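3.2 Cell layout, daily care and recalibration

We describe the disassembly cell here in rather more detail than is customary, partly from gratitude to the people who keep it going and partly from the experience of trying to reproduce other groups' cells from a single line that reads "a standard industrial arm was used". The cell, which everyone in the lab calls Sirko, was put together over one winter and has been in regular use for the desktop computer trials reported in Section 4. Readers who only want the results can skip ahead without hurting our feelings.

The worktable is built from aluminum extrusion profiles laid side by side, and the grooves between them do most of the organizing for us. Anything that has to stay put is bolted into a groove with T-nuts, and anything that has to move between trials is located against a stop that is itself bolted down. We tried a flat steel plate first. It was lovely to wipe clean, but every new fixture meant drilling new holes, and by the end of the month the plate had so many of them that we were losing screws down the old ones. The profiles collect dust, and a narrow brush lives on a hook beside the controller for that reason.

Each tower is laid on its side with the access panel off and the motherboard facing up. The case is pushed by hand against two stops, and the operator confirms on the pendant that it is seated before the arm is allowed below its safe height. A gray plastic fixture plate sits to the left of the case and gives the gripper somewhere to go for its reference poses. We print these plates ourselves, and the upright post on them serves as the touch-off feature described below.

Cable routing on the arm was the single greatest nuisance of the whole build, and it deserves a paragraph of its own. The gripper cables run along the outside of the wrist, and a loop has to be left long enough for the last joint to turn through its full working range. Too short and the connector works itself out; too long and the slack droops into whatever the arm is reaching for. Our first arrangement, with the slack gathered at the wrist, failed after 219 cycles when a strap let go. Myroslav Moroz then rerouted the bundle with a fixed tie above the wrist and a soft one below it, and that version has needed only ordinary attention. We still ask the operator to look at the loop before each case, since the inside of a computer tower offers a remarkable number of edges to catch on.

The touch-off routine is run at the start of each session and again after any contact that trips the force limit. The gripper is brought down beside the post on the fixture plate, approaches it slowly from two directions, and records where contact is made. If the result differs from the stored value by more than 2 mm, the session is stopped and the finger mounts are checked for play.
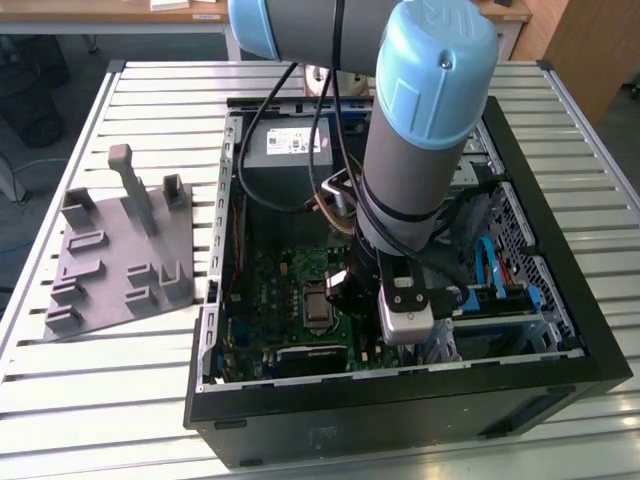
In nearly every instance of drift that we chased down in this way, the trouble lay in the fingers and the arm itself was fine. The tips wear on the side that meets the case, and a worn tip shifts the contact point a little more each day, so slowly that the operator adjusts without noticing. We now replace tips after 100 cases whether or not they look tired. Inês Ramalho keeps a paper log taped inside the controller door, and it has proved more useful to us than the automatic one — people will write "sounded scratchy on the way down" on paper, and they will not type it into a form.

Our friends at the Privitz workshop, who run a sister cell on the older Kindetti controller, follow the same routine with one difference that we would recommend to anyone with a warm room. They repeat the touch-off after the midday break. We adopted this in August, when the lab was at its hottest, and have kept it up through the cooler months because it takes very little time and settles arguments.

Of the cases processed while the present arrangement was in place, 167 were completed without a recalibration during the trial. The remainder are treated separately in Section 4.3, where we also discuss the towers whose drive cages left too little room for the approach we had planned. The Brindau mounting drawings, including the stops and the strain relief, are provided with the supplementary material, and we would be very glad to hear from anyone who improves on them.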